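# Nalenico fitted sheet, deep pocket

The Nalenico is a plain fitted sheet in brushed cotton, made for mattresses up to 34 cm deep. Resmont sells it in single, double, king and super king. The elastic runs the whole way round the hem, so it grips at the sides as well as the corners.

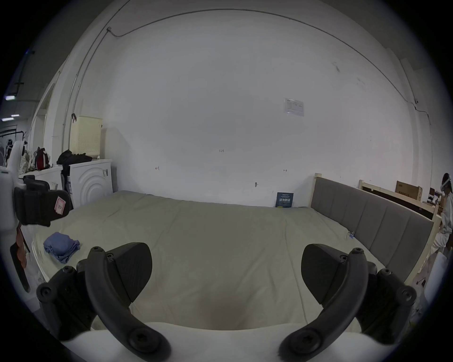 *2 min read*

## Fabric

The cotton is woven at a 200 thread count and brushed on one side. Put the brushed side up. It feels warmer than percale and creases less sharply, but it will still show wrinkles if it has been folded in a cupboard. We don't iron ours. If you do, use a medium setting while the sheet is slightly damp.

Colours come from the Marchuk dye range: Lichen, Chalk, Slate and Oatmeal. Greens in this range look greyer in a room with little daylight and browner under a warm bulb. Ask for a swatch if you are matching curtains or a headboard. Swatches are free and go out by second class post.

Expect some shrinkage in the first wash. We cut the sheets slightly long to allow for it, so a new one may feel loose until it has been through the machine.

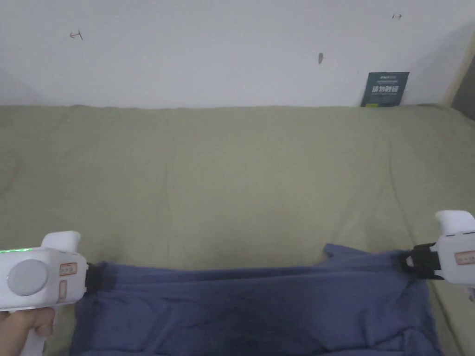 ## Fitting and care

- Start with a top corner, then do the bottom corner diagonally opposite.
- The care label is sewn at the bottom left.
- Wash at 40 with similar colours. No bleach, no softener.
- Tumble dry on low, or line dry out of strong sun.
- Take the sheet out as soon as the cycle ends.

If the mattress has a topper, measure both together. A sheet that is too shallow will ride up at the corners overnight, and pulling it down hard strains the elastic. Go up to the extra deep version, the Grisham, which takes 40 cm and comes in the same colours.
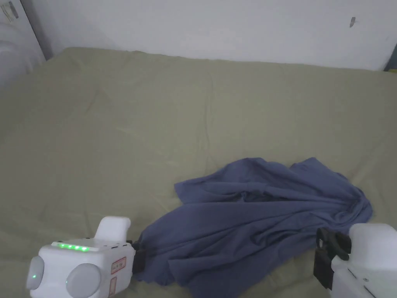

*A green sheet on a large bed.*

## Ordering

Product code 2189. Pillowcases to match are code 101 and are sold in pairs. Hotels and letting agents can order by the bale - the minimum is 200 sheets in one colour, and the lower price band starts at 1000.

Unwashed sheets can be returned within 28 days in the original bag. Super king in Slate is out of stock until March.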